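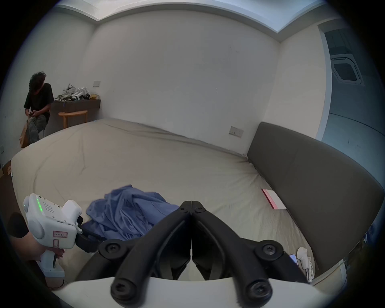
Attachment 1. Two grippers and blue fabric.

Ticket: Older conference talks missing from podcast feed
Site: Radham Bible Conference, talks archive
Component: Lekau feed plugin
Opened by: Noelia Barrios
Assigned to: Teodoro Cordero
Priority: Normal
Status: Closed

Reported problem

The archive page on the website lists 163 talks. The podcast feed made from the same archive shows 100. Listeners who subscribe by phone cannot find the early Genesis series or any of the evening question sessions. The talks play normally from the website. First noticed in April, when a home group leader wrote in asking for the second talk on the Flood and sent us the list as it appeared in his app.

Steps to reproduce

1. Open the archive page, sort by oldest first.
2. Note the title of the first talk.
3. Open the feed address in a browser and search for that title.
4. No match.

Expected: every published talk appears in the feed.
Result: only the most recent talks appear.

Log

09:15, Teodoro Cordero
Reproduced. Lekau has an item limit in its feed settings and it is set to 100. The setting sits under Advanced and is not shown to editor accounts, so Noelia would not have seen it. Changed to unlimited and saved. Cleared the plugin cache.

09:40, Teodoro Cordero
Feed no longer loads. The browser waits 70 seconds and then gives a gateway timeout. Put the limit back to 100 and the feed returned. Server error log has one entry per attempt, all of them timeouts, no memory errors.

10:05, Teodoro Cordero
Lekau opens each audio file to read its length every time the feed is rebuilt. The audio is on Groritz storage and not on the web server, so each file is a separate request. There is an option to store the length with the talk record. Turned it on and started the background job to fill in the values.

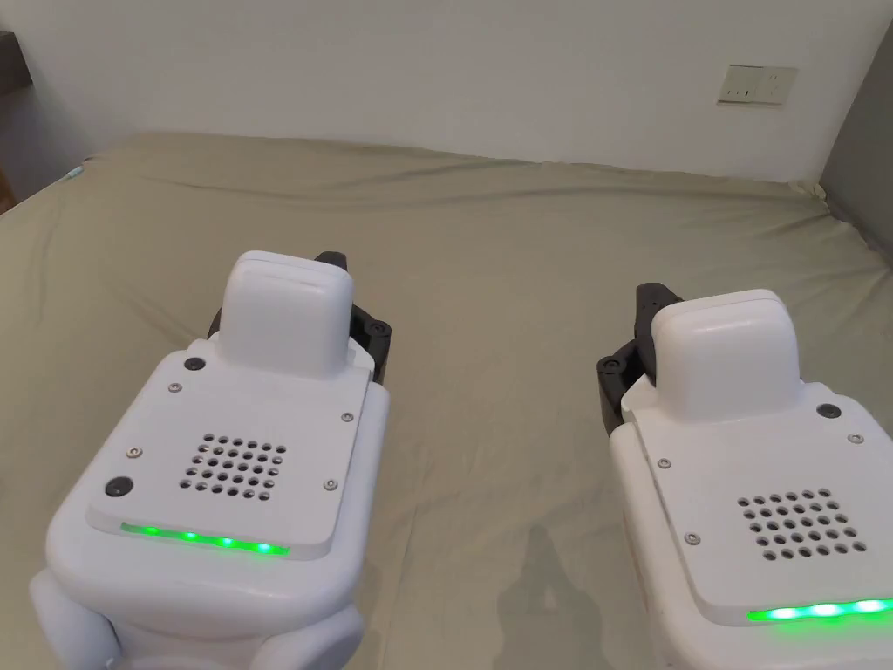
Attachment 2. White grippers over khaki-green sheet.

11:30, Teodoro Cordero
Background job finished. It skipped 42 talks with the message "reference field not valid". All are from the series given at the Nieto hall. The Bible reference on these was pasted from a word processor and has a hidden line break between the book and the chapter, for example after "1 Peter". The job reads the whole record before it writes the length, so one bad field stops the record from being saved.

11:45, Teodoro Cordero
Noelia, can the references be retyped from your side, or do you want them cleaned with a script? A script would remove line breaks from the reference field only. It would not touch titles, speaker names or the talk notes. A backup of the talks table was taken at 11:35.

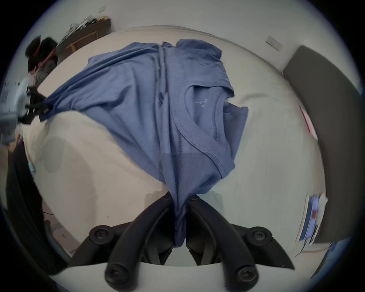
Noelia Barrios: Script please. Retyping would take me most of the afternoon and I would get some of the verse numbers wrong. Two things to check afterwards. The talks on Romans have references that cover more than one chapter, and the dash in the middle needs to stay. Also, Osamu Yoshida has some talks with no passage at all, because they were on church history. Those should stay blank and should not be filled with whatever the talk before them has, as happened when we moved the site.

13:10, Teodoro Cordero
Script run on a copy first. Dashes kept, blank fields left blank. Compared the Romans references by eye against the printed programme, no differences. Run on the live table. Background job started again and finished with no skipped records.

13:25, Teodoro Cordero
Item limit set to unlimited. Feed loads normally and contains 163 items. The feed checker gives one warning, an artwork file larger than recommended. Not related and left as it is. 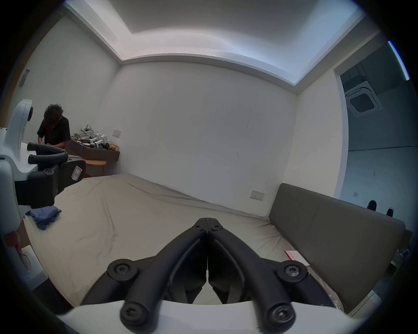

Attachment 3. Black gripper fingers, white robot at left.

14:50, Noelia Barrios
The full list is showing on my phone now. On Nuria Cuesta's phone it still stops at the same talk as before. She has closed the app and opened it again.

15:05, Teodoro Cordero
The app on her phone keeps its own copy of the feed. Unsubscribing and subscribing again forces a new copy. Any talks she has downloaded may be removed when she does this, so she should make a note of them first.

15:40, Noelia Barrios
That worked for Nuria. Iker Peñalver asks if the Spanish talks can go into a feed of their own. I will open a separate ticket. Fine to close this one.

Resolution

Item limit removed in Lekau. Audio lengths now stored with each talk. Line breaks removed from the reference field. Subscribers who still see the short list should unsubscribe and subscribe again.

Follow-up

Reference field to reject pasted line breaks on entry. Raised as a change request, not yet scheduled. Until then, editors should paste references as plain text.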